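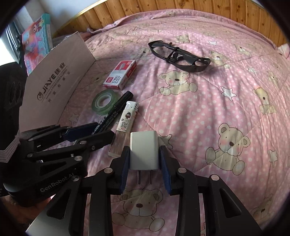
Teddy bears and stars on the pink quilt.

The Night Ferry to Nidside

Kacper Ostrowski had bought the cheapest ticket on the boat, and he loved everything it got him! A bench by the rail, a paper cup of soup, a moon so big it looked like it had been hung there for the tourists. He was going to Nidside to hear the bells, all 44 of them, rung together once a year on the warmest night in July.

His grandmother had heard them as a girl. She used to hum the tune while she peeled potatoes, and she always stopped at the same place, right before the end, and said the rest was too good for a kitchen.

So he'd saved up. He had taken extra shifts at the Nakport bakery and sold his bike (a wonderful bike, red, with a horn), and now the water was sliding by and he could hardly sit still.

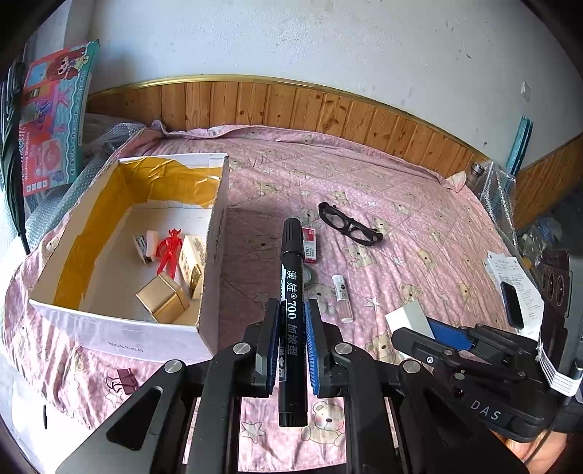 Rahman leaned over from the next bench and told him he'd got the wrong idea about the bells. They weren't rung together at all. They went one after another, up the hill, and you had to run if you wanted the whole song.

"Run?" said Kacper. "How far?"

"To the top. There are 600 steps. Most people quit by the fish market and hear half."

Kacper looked down at his shoes — his good ones, stiff as boards — and started to laugh. Half a song! So that was where she had stopped, a small girl out of breath beside the fish market, with the rest of it going on up the hill without her.

He untied the laces, pulled off both shoes and stuffed them in his bag. Far ahead, the first lamps of Nidside were coming up out of the dark.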